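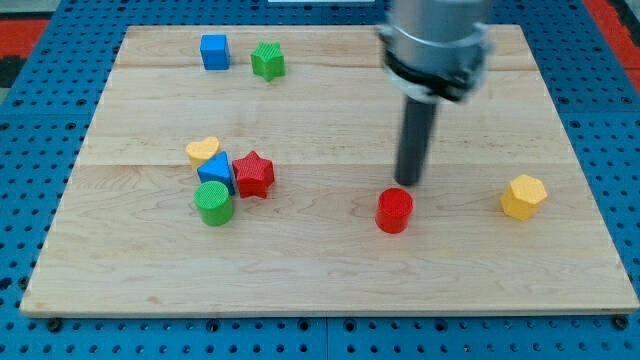
Last modified: December, 4:12 pm

Woodwork and Toys > Boards and Blocks > Re: Maple board for shape blocks, finish and flatness

ploverbench
I'm after opinions on finish for a maple board. It will be used as a play surface for the coloured shape blocks: star, heart, cylinder, cube, triangle, hexagon. The planks are edge-glued with the grain running lengthwise, and the seams are faint enough that I'm happy with the glue-up. It's sanded to 180 and has nothing on it yet. The choice is between Jureck hardwax oil and plain mineral oil. The blocks have a textured top face and I don't want finish transferring to it.

Ho-yin Liao
Hardwax, two thin coats, buffed off after 15 minutes. Mineral oil never cures, so it will migrate into any textured plastic that sits on it overnight, and you won't get it out of a fine grid without a brush and detergent.

gumleaf_253
Disagree on the hardwax. On pale maple it goes slightly yellow within a year. I'd use a waterborne matte. It keeps the cream colour and the blue and green blocks read better against it.

Ho-yin Liao
Waterborne raises the grain. You then have to denib, and on a glued panel the seams can telegraph through. I've had it happen on two boards.

gumleaf_253
Wet the board first, let it dry, knock it back with 240, then coat. The seams only telegraph if the glue line was starved or the planks were still moving.

torquey
Separate question for the OP. Is the board fixed down, or just resting on the perforated top? A loose board on a panel full of holes will creep if anybody leans on it.

ploverbench
Resting. The panel is a Nasgate one. I had thought of dowels up through the holes into the underside but I don't want to commit to a position.

torquey
Then thin rubber or cork dots under the corners. Keep them clear of the holes or they'll only have half a footing. Dowels are better if you ever settle on a layout.

wattlebridge
Which end do people stand the triangular prism on? Ours came with no instructions and the kids argue about it. I say it should sit on a triangular face like the rest of the set, so that the outline is what you see from the top.

gumleaf_253
Flat, outline up. Otherwise it's just a wedge and the sorting exercise makes no sense.

Ho-yin Liao
Either is fine. Lying on a rectangular face it teaches something different. The Gulyás booklet has it both ways.

wattlebridge
The booklet also calls the hexagon a nut, so I wouldn't lean on it too hard.

ploverbench
Back to the board. I tried both finishes on an offcut. The waterborne is paler, and after a wipe and a 240 pass I can't feel the seam. The hardwax feels nicer in the hand. Leaning waterborne – colour matters more to me than feel.

Ho-yin Liao
Fair enough. Do the underside as well, same number of coats, or it will cup.

torquey
Seconded on the underside. End grain gets an extra coat.

ploverbench
Will do. Ploltuswood has the 200 mL tin in stock, so I'll pick one up before the shop shuts.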